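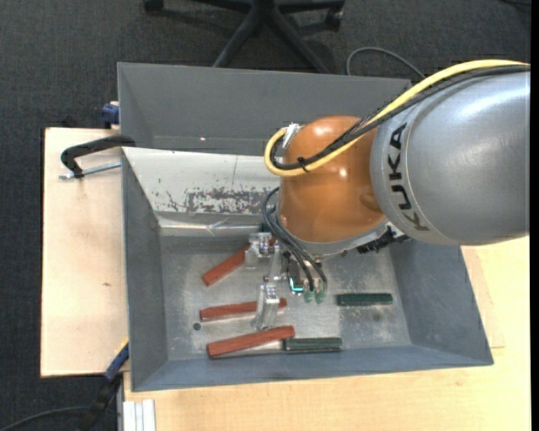

5 min read

August, Friday, started writing at ten past four

Block bench, Grenow room. Long entry because I've put off writing any of it up and it's all been going rather well!

The bin first. I'm completely won over by the grey metal bin and I take back what I said in the spring about wanting something shallower. It's big, it's open, it takes a proper armful of blocks, and you can get a hand into it without skinning your knuckles. The old tubs from Cado were fine for storage but they bowed as soon as they had any weight in them, and then whatever you'd lined up along the bottom slid into the middle in a heap. The metal one stays where it's put and stays the shape it is. I filled it right up on the first morning just for the pleasure of it, then had to get them all out again to do any work.

It is noisy. A block let go from even a modest height makes a clang you can hear on the stairs, and next door came in to ask (very politely) whether we'd be at it all afternoon. I tried a felt liner and I liked the sound much better, but the blocks dragged on it and it shed grey fluff, which sticks to the green ones something terrible. Liner's back in the cupboard. I'd like to try a thin cork sheet, or possibly something stuck to the outside underneath, to take the ring out without changing the inside at all. If anyone has an offcut of cork, leave it on the shelf by the door.

Work surface. The bin now sits on the wood, and I love it there. We had it on the floor for ages, which meant everything was done bent double. With the board carried out to the left and the tabletop running along under the front and off to the right, there's somewhere to put blocks down on either side, and you stop piling them on the chair. I use the left for what's waiting and the right for what's done. Other people do it the other way round, fine, but please say which on the slip of paper, as I spent a good half hour on Tuesday's lot re-checking blocks that had been checked already.

The boards are Demchenko ones, the paler of the two sorts they do. I wanted the darker because I thought it wouldn't show marks. Wrong! The reddish blocks vanish against anything brown, and on the pale wood you can pick them out from across the room, and the dark green ones too. A much nicer thing to look at all day as well.

One grumble, which is the join. There was a lip where the board meets its neighbour when we first set up, small enough that you couldn't see it but your fingertips knew, and a block pushed along the wood would catch and tip. Packed it with card under the low side, four thicknesses in the end, and checked with the steel rule. Fine at the front. Still a hair proud at the back. I'll have another go with veneer strip next week, card will only squash down again.

Colours. Now that I've handled them daily I have opinions. The reddish-brown is the better colour to work with, it's warm and friendly and shows up edges nicely. The dark green is handsome but goes almost black towards evening. I was reading a mark on a green one at about six o'clock and honest to goodness couldn't tell pencil from scratch. Tried the desk lamp on the left and got glare off the inside of the bin. On the right I got my own shadow. Best so far is the lamp turned round to face the wall, so the light comes back soft, and then you can see into the corners of the bin as well. Ceiling lights on too, obviously.

Keep reds and greens mixed for now. I know it's tempting to sort them (I sorted them myself the first two evenings, it's very soothing) but the point of this month is to see what a mixed bin is like to live with. A few at a time in the bin is plenty for close work. If you want a heap, go for it, but take it back down again afterwards.

Marking. Full set is 109 blocks on the list and each one gets a small pencil number on one end. Pencil only. The Claseck paint pen looked lovely and crisp, and I was thrilled with it for a day, and then it came off on my thumb and from my thumb on to three other blocks and the tabletop. Meths took it off the blocks. The tabletop has kept a little ghost of it, which I've stopped minding.

Of the list, 13 still want numbers. They're in the cardboard box under the window with a rubber band round the lid. I'd have finished them today but the pencil sharpener has walked off again.

Checking the ends. I went through nearly 40 this week for dinged corners and was pleasantly surprised. Most of what looks like a ding is only dirt and comes off with a dry cloth. The real dings are nearly all on blocks that have been dropped in end-first, at least going by where the bruise sits. So: lay them in flat when you're filling by hand, long side down. It's quieter too! I'd got into the habit of tipping them in from the box because it's quick and it makes a glorious racket, and I'm going to have to stop.

Don't sand a dinged corner. Put a dot next to its number on the list and leave it be, and we'll look at the dotted ones together and decide if any want swapping out.

The carpet. I've come round to it. When we were given the Grenow room I wanted the charcoal carpet up and lino down, for sweeping. But a block that rolls off the edge on to carpet just lies there, no bounce, no chip, and it's far kinder on the feet by the end of the day. The weave is fine enough that crumbs and pencil shavings mostly sit on top. It does hide things. Dark green on charcoal is hopeless, and I walked past one twice on Wednesday before I trod on it. Before locking up, get down low and look along the floor with a torch. It sounds daft and takes no time and I've found something every single time so far, including the missing 10p piece and a very old raisin.

Hoover the carpet before you wipe the wood. I did it the other way round and had to wipe it all again.

Wiping down: damp cloth, well wrung, then a dry one straight after. No spray on the boards. The bin can have a bit of washing-up liquid if it's grubby, then dry it right into the corners, and please don't stand it on the pale board until it's bone dry underneath. There's a ring on the spare board to show what happens.

Things to try, in no order:

- cork under the bin, see above
- a shallow tray on the right for the slip of paper and the pencil, they keep getting buried
- a second lamp, if the one in the corridor really is going spare
- blocks on end along the board to see if they're steadier than I think
- the spare board cut down as a lid, so the bin isn't collecting dust over the weekend

That last one I'm quite excited about. If the lid's flat enough it doubles as an extra bit of bench when the bin's not in use, and it'd be a good home for the board with the ring on it. Measured the bin across the top in both directions and wrote the numbers on the back of the Demchenko delivery note, pinned by the light switch. Check them before cutting, I was measuring one-handed.

Still want: pencil sharpener, veneer strip, dry cloths. Slip says left is waiting, right is done. Torch is on the hook.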